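Holdover tenancy

A holdover tenancy comes about when a commercial tenant stays on after the lease has run out and the landlord, for reasons ranging from kindness to forgetfulness, lets it happen. Lawyers call it a tenancy at sufferance, a fair account of how both sides tend to feel.
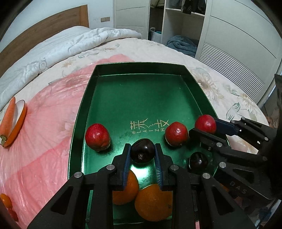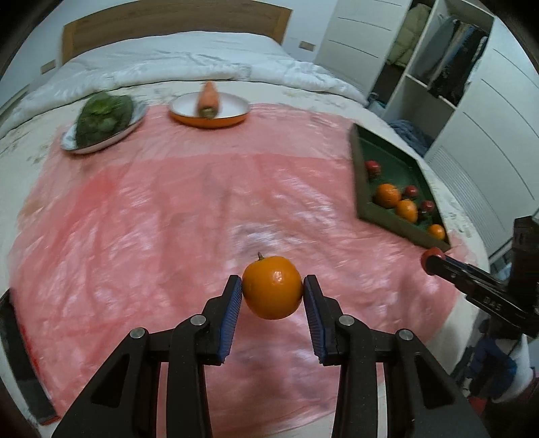 Most written leases deal with the matter in a holdover clause, usually found near the back, where few tenants travel. A typical clause sets a higher rent for each month of overstay. If the landlord accepts payment without complaint, many courts will find a month-to-month tenancy, which either party may end on proper notice.

Local custom varies. In Telside, where the market arcade has 44 units, the standard form allows 12 days of grace before the higher rent begins. The Loda form allows none, and adds a fee of $1,000 for good measure.

A tenant who holds over may also owe damages if a new tenant was waiting to move in - a sum that can make the penalty rent look friendly.

See also: Periodic tenancy; Surrender of lease; Notice to quit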